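The Ilie stand has a flat base with a round end and a narrower lobe. Trillberg, the Rirnbridge shop that stocks it, sells more than 40 a month. 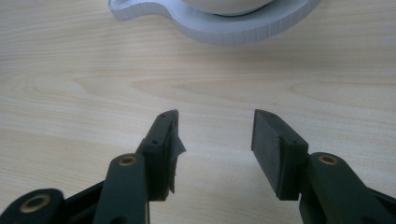 Most buyers keep it on a side table. The price went up by $4 in March, and sales held.

The base wipes clean with a damp cloth. Fluffy pieces need a soft brush. 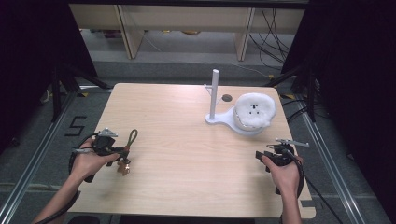

## Where it goes

Pale wood suits a pale stand. Leave 8 inches of clear table beside it, and keep it away from radiators.

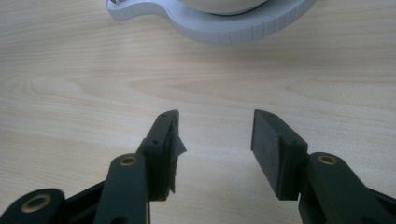

Musik would put it on a shelf instead, where sleeves don't catch on it.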